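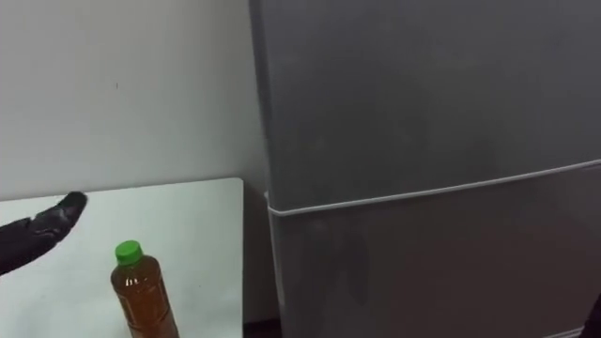

White table, bottled drink and gray refrigerator, Himarby home goods open day.

The Himarby home goods center opened its model rooms to the public in May, and members of the Surka Household Association attended at the invitation of the management. The visit began at 10 a.m. in the main hall, where guests were received by Heriberto Huanca, who oversees the model rooms, and lasted until early afternoon.

Mr. Huanca explained that the center was set up to let residents of Grekville and nearby towns try out kitchen arrangements before making a purchase. Visitors may open doors, pull out drawers and sit at the tables for as long as they wish. The building has 600 square meters of floor space, divided between kitchens, storage and a repair workshop.

The association's main interest was the section on small kitchens. A large gray refrigerator stands against a plain off-white wall, with a white table placed close beside it and only a narrow gap between the two. The table has a straight edge and a slightly glossy top. A bottle with a bright green cap stood on it, filled nearly to the shoulder with an amber-brown drink. Members discussed the arrangement at length. Several were in favor of keeping a table next to the refrigerator, so that groceries can be set down before they are put away. Others asked whether a gap of this kind can be cleaned without moving the appliance. Mr. Huanca replied that the center recommends a long flat brush and that the question is raised at most open days.

The group then proceeded to the storage section, where shelving by the Sánchez workshop was on display. The shelves are sold in three depths and may be ordered with or without doors. Prices were posted at the entrance to the section. A short talk on arranging a refrigerator followed, covering the storage of raw meat on the lowest shelf and the labeling of leftovers.

Attendance for the morning was 114. Tea was served in the hall at noon, and the repair workshop remained open for those who wished to ask about replacement hinges and door seals. The association thanks the management of the center for its hospitality. Members who want the printed notes from the talk may request a copy at the association's office.

Comments (3)

R. from Grekville
We went in the afternoon and the talk was already over. Will it be given again?

Marisol
I have my table right next to the refrigerator too. Very handy for unpacking, but I do lose bottle caps down the gap.

oldkitchen
Does anyone remember if the Sánchez shelves come in the deeper size with doors? I forgot to write it down.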